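Enseñar a un humanoide a guardar la fruta: guía de teleoperación para desconfiados

Nivel: intermedio. Duración: una tarde larga, diga lo que diga el folleto.

Llevo tiempo leyendo que basta con mover los brazos delante del robot para que «aprenda» la cocina entera. No me lo creo. Lo que aprende, si aprende algo, es lo que le metas en las demostraciones, con tus dudas y tus malos hábitos incluidos. En Trillotley trabajamos con el software Tamen y con una tarea aburrida a propósito: una cesta, una fruta y una nevera.

Paso 1. Decide qué es una demostración

Escribe la tarea en una frase antes de encender nada. «Ordenar la cocina» no sirve. «Abrir la puerta» sí, y «coger la fruta de la cesta» también, pero son dos tareas y conviene grabarlas por separado. Anjana Siriwardena prefiere grabarlo todo seguido y cortar después; yo he visto demasiados cortes mal puestos.

Paso 2. La puerta

Acerca la mano despacio y busca el borde antes de tirar. El operador no siente la resistencia de la goma, por mucho que el manual de Liu hable de «presencia total», y el reflejo de todo principiante es tirar más fuerte. Si la punta del dedo resbala, vuelve a la posición inicial y repite la toma completa. 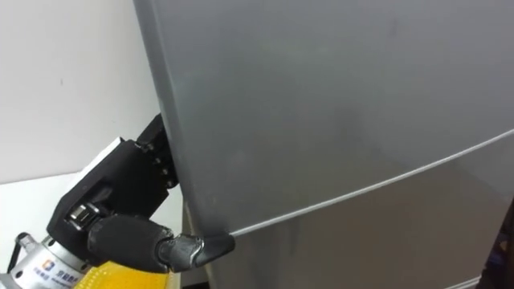 La punta del dedo, enganchada en el borde de la puerta inferior, a la altura de la junta.

No corrijas a mitad del gesto. Una toma con tres intentos dentro enseña a intentarlo tres veces, y luego nos extrañamos.

Paso 3. La fruta

Baja la mano en la cesta con los dedos abiertos y coloca el pulgar antes de cerrar. Cierra poco a poco. Para saber si hay contacto mira la cámara, no el indicador de fuerza, que en nuestra unidad sube cuando le apetece.

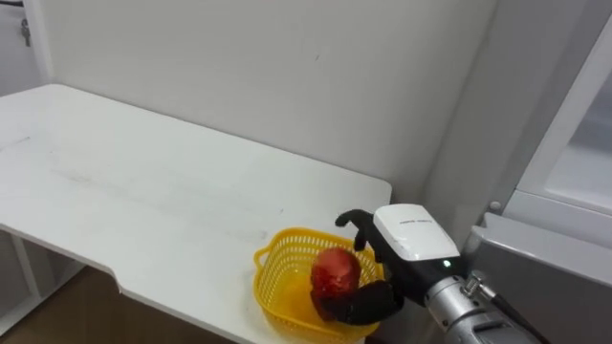 También hay que variar. Treinta tomas con la fruta en el mismo punto valen poco más que una. Cambia la fruta de sitio, gira la cesta, alterna el ángulo de entrada de la muñeca y apunta cada cambio en la hoja. Selvaraj Sikder defiende que con 30 tomas por tarea hay suficiente. Nosotros grabamos 300 y la política seguía dudando cuando movíamos la cesta un palmo — no sé qué cuenta hace él.

Paso 4. La postura de todo el cuerpo

Casi todos los tutoriales hablan de la mano y se olvidan del resto. Un humanoide que estira un brazo desplaza su peso, y si el operador trabaja sentado no se entera. Vigila siempre una vista exterior además de la cámara de la cabeza. Con el brazo derecho levantado hacia la puerta de arriba, comprueba el codo, que aquí queda doblado casi en ángulo recto, y repasa por dónde va el cable negro de la muñeca antes de estirar más.

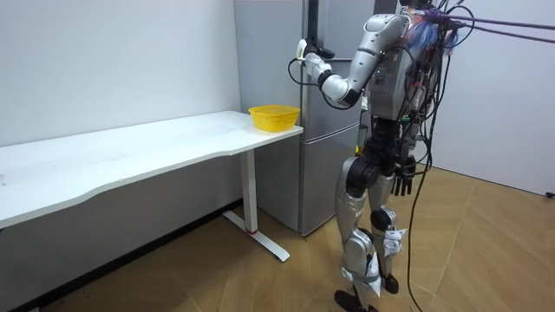

El arnés merece más atención que el algoritmo. Dos cuerdas tensas cambian el equilibrio, y un modelo entrenado con ellas puede estar aprendiendo a apoyarse en el arnés. Cuando alguien te enseñe un vídeo espectacular, pregunta qué había por encima del robot. Anota la tensión en cada sesión o no podrás comparar nada.

Paso 5. Volver al reposo

Termina cada toma con el brazo abajo y la mano quieta. Espera 2 segundos antes de detener la grabación. El formato Colludon recorta el final por defecto; desactiva esa opción en las preferencias. 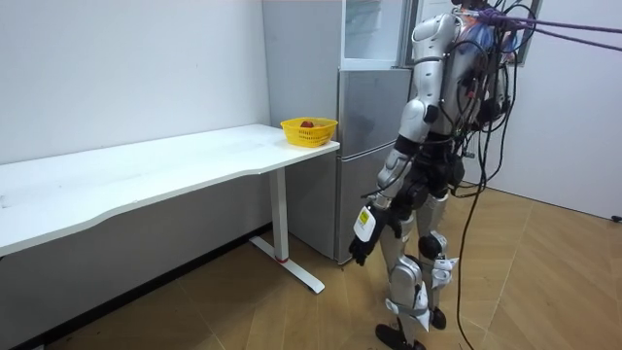 Brazo derecho abajo, con la cesta y la fruta sobre la mesa.

Paso 6. Revisa antes de entrenar

Mira las tomas enteras, a velocidad normal. Descarta las que tengan tirones, pausas largas o un cable cruzado delante de la mano. En junio tiramos cuatro sesiones completas por no haberlo hecho a tiempo.

Después entrena, prueba con la cesta en una posición que no hayas grabado y apunta también los fallos. Si solo guardas las pruebas buenas, tendrás un vídeo bonito para la web y seguirás sin saber qué hace el robot cuando le cambias la mesa.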